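Support > Apprentissage par démonstration > Tickets résolus

Ticket : la politique referme la pince trop tôt sur les petits objets ronds
Ouvert par : Duyên Đào
Suivi : Phong Lý
Projet : Nirville
État : résolu, à surveiller

Problème signalé
La politique entraînée sur la tâche « fruits sur assiette » ferme les doigts avant d'arriver à l'objet. L'écart est toujours dans le même sens. On l'observe sur les agrumes et les fruits rouges, moins sur les chocolats. Le jeu d'entraînement compte 2,000 démonstrations faites à la pince tenue à la main. Même code que pour la tâche précédente, qui fonctionnait.

Premières vérifications (Phong)
Calibration de l'ouverture refaite, pas de changement. Réentraînement avec une autre graine, même défaut. Relecture des épisodes à vitesse réduite : la trajectoire du poignet est correcte, mais l'ouverture enregistrée est en avance sur l'image. J'ai demandé à Duyên une image tirée d'un des épisodes mal rejoués.

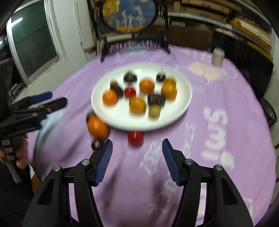

Le décalage entre l'horodatage des images et celui de l'ouverture est de 4 images dans les épisodes touchés. À vitesse lente il passe inaperçu. Dans l'épisode de Duyên, l'assiette et les fruits sont flous alors que la pince est encore grande ouverte, donc on est en plein mouvement et chaque image de retard compte. Il y a aussi des fruits et des chocolats posés sur la nappe devant l'assiette, ce que le protocole d'origine ne prévoyait pas. À traiter à part, voir plus bas.

Cause
Bình Dương a retrouvé l'origine : depuis la mise à jour d'octobre, le script d'export prend l'heure d'écriture du fichier vidéo au lieu de l'heure de capture. Les épisodes exportés avant ne sont pas concernés.

Correction
1. Script d'export rétabli sur l'heure de capture.
2. Réexport complet des épisodes touchés.
3. Contrôle ajouté à l'import : l'épisode est rejeté si l'écart dépasse une image.
4. Réentraînement avec les mêmes paramètres.

Résultat
Sur la série de test, 19 saisies réussies, contre 4 avec l'ancien modèle, mêmes positions de départ. La fermeture prématurée n'a pas été revue. Les échecs restants sont des glissements sur les fruits les plus petits.

Reste à faire
Beca Craddock demande si les épisodes avec objets hors de l'assiette doivent être étiquetés séparément. Pour l'instant on les garde dans l'entraînement et on les retire de l'évaluation. Phúc Hà met à jour la fiche de protocole. Rouvrir ce ticket si le décalage réapparaît après un export.

Catégories : Export de données, Synchronisation, Pince manuelle

Contact support | © Pravmont | Haut de page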